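Droduvo (motion capture software)

Droduvo is a program for cleaning and solving optical motion capture data. It was first written by Masaru Nomura and Idalina Carrilho and is now maintained by Istel. The current version was released on 23/10/2020.
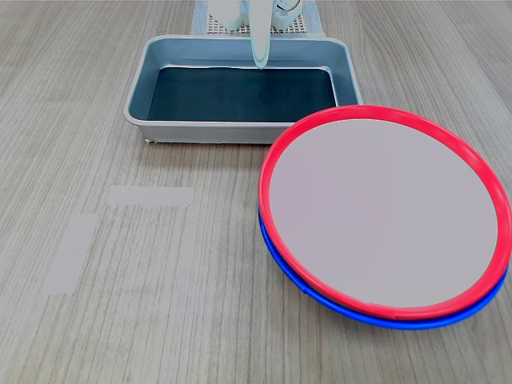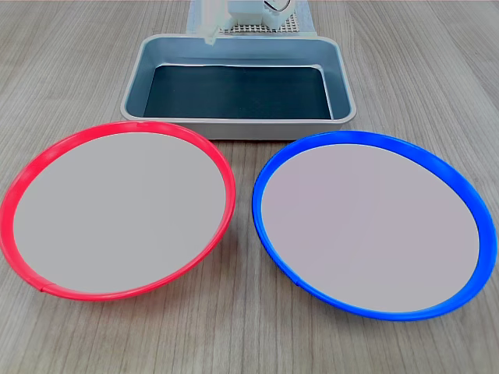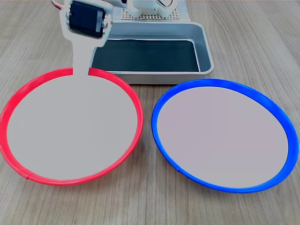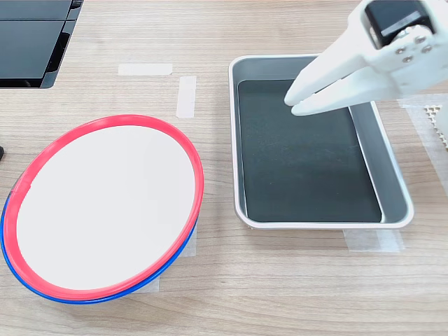 Photos: Haruna Wada

Overview

Droduvo reads marker positions recorded by a camera system and fits a skeleton to them. It does not control cameras itself. Recordings are made in other software and brought in as takes, each with its own frame rate and labels.

Labelling

Markers are named by hand on one frame, and the names are then carried forwards and backwards through the take. Where two markers pass close together the labels can swap. The program lists suspected swaps in a side panel, and the user accepts or rejects each one.

Gap filling

Gaps of up to 10 frames are filled with a smooth curve by default. Longer gaps are left open unless the user picks a fill method - usually the rigid body option, which borrows the movement of neighbouring markers. The limit can be raised to 30 frames in the preferences.

Solving

The standard skeleton has 28 joints. Finger joints are part of a separate add-on, Paju, written by Wichai Klinhom. Bone lengths are worked out from a short calibration take and stay fixed unless the subject is calibrated again.

File formats

Takes can be opened from C3D and exported as BVH or FBX. Projects saved in the older Jamham format can be opened but not written.

See also

Inverse kinematics
Marker set
Rigid body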